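Olleck Folding Set: README

Contents

1. What is in the set
2. The cloths
3. The table
4. How a session runs
5. Labels
6. File layout
7. Known problems
8. Changes
9. Contact

1. What is in the set

Olleck is a collection of recordings of cloth being handled on a table: picked up by an edge, folded, turned, laid flat, bunched and put away. It has 400 recordings. Each one covers a single cloth from the moment it is taken out of the bin to the moment it goes back in. The longest run up to 7 minutes.

The set was put together for people who work on household laundry tasks and want everyday fabric, handled the way it gets handled at home. Shirts, trousers and anything with sleeves are left out. They are in a separate set called Inum, which has its own README and a different label list. Do not merge the two without reading section 5.

2. The cloths

There are 30 cloths. Each has an ID from c01 to c30, listed in cloths.csv with its color, longest side, weave, weight class and edge finish. The edge finish column takes one of four values: hemmed, overlocked, selvage, raw.

Dark fabrics were included on purpose. Folds in black cloth are hard to see under room lighting, and most of the labeling disagreements in the pilot came from them. The black pieces are woven, and a large one tends to stand up in rounded heaps when it is pushed together. Lifting it by one narrow fold at the edge leaves most of the cloth where it was.
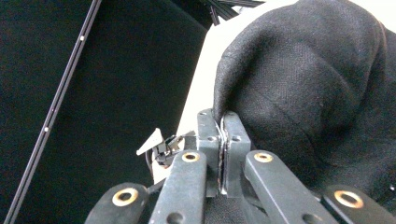
Figure 1. Edge hold on a large piece of black cloth, label "pinch_edge".

Cloths were washed once before the first session and were not ironed. Creases from storage were left in. If your work depends on a flat starting state, filter on start_state = flat, which gives you 100 recordings. The other start states are folded, bunched and hanging.

Two cloths from the original list were dropped. One shed lint on everything it touched and the other had a printed logo. Their IDs were given to replacements, so the numbering has no gaps.

3. The table

All recordings use the same tabletop. It is light wood with a faint grain and a slight sheen. Nothing is laid over it. The grain is useful for checking whether a cloth has moved between two steps, though it is faint enough that you will need the full-size files for this. The reduced copies in /small lose it.

The table was wiped down before each session. Other items were moved to the shelf behind it. The reference stills in /table show stretches of the surface between cloths, and you can use them to set white balance.

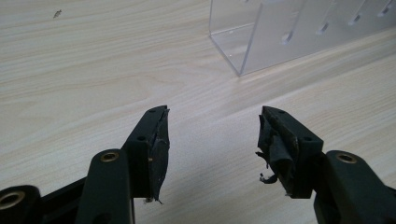
Figure 2. Bare tabletop with the jaws open.

The sheen changes with the time of day. Sessions started at 9 a.m. or 2 p.m., and the afternoon ones are brighter. The start time is in sessions.csv under start_local. Blinds were kept half down in both cases.

4. How a session runs

Take the next cloth on the session sheet out of the bin.
Put it on the table in the start state given on the sheet.
Carry out the listed task.
Return the cloth to the bin.
Mark the line on the sheet as done, redo or skip.

Tasks are fold_half, fold_quarter, turn_over, spread, gather, corner_to_corner and put_away. Folds do not have to be neat. The sheet asked people to stop when they would have stopped at home, and this varies a good deal from person to person. The fold_quality column records how square the finished fold was, on a scale explained at the top of labels.csv.

Redo lines were recorded again at the end of the session. Both attempts are kept, and the first one has attempt = 1 and use = 0.

5. Labels

Labels were added by hand after recording. Each label has a start time, an end time, a cloth ID and one of these names:

pinch_edge: a hold on the edge or on a narrow fold next to it
pinch_middle: a hold away from any edge
lift: part of the cloth leaves the table
drag: the cloth moves while still touching the table
lay: the cloth is put down
smooth: pressing or stroking to remove wrinkles
release: the hold ends
none: no contact with the cloth

Labels do not overlap, with one exception. A pinch label runs for as long as the hold lasts, so lift, drag and lay sit inside it.

Inum uses "grab" for both kinds of pinch. There is no way to split its labels after the fact.

6. File layout

/full: recordings, one folder per session
/small: reduced copies
/table: reference stills of the tabletop
cloths.csv
sessions.csv
labels.csv
CHANGES.txt

7. Known problems

Black cloths: the boundary between pinch_edge and pinch_middle is less reliable on these. Where two labelers disagreed, the column agree is set to 0.

Edge finish: c14 is listed as hemmed, but one side is selvage.

Put_away: the bin is out of view for most of this task. The label lay is missing at the end of many of these recordings.

Weight class: weights come from a kitchen scale and should be treated as coarse.

8. Changes

1.2, November: corrected start states for one session. Added fold_quality.
1.1: added /small. Renamed "pinch" to pinch_edge and pinch_middle.
1.0: first version, shared inside Suretti only.

9. Contact

Questions about the cloths or the labels go to Keith Staniforth at Suretti. Include the session folder name and the cloth ID. Requests for the swatch cards should go to the Holroyd office, where they are stored.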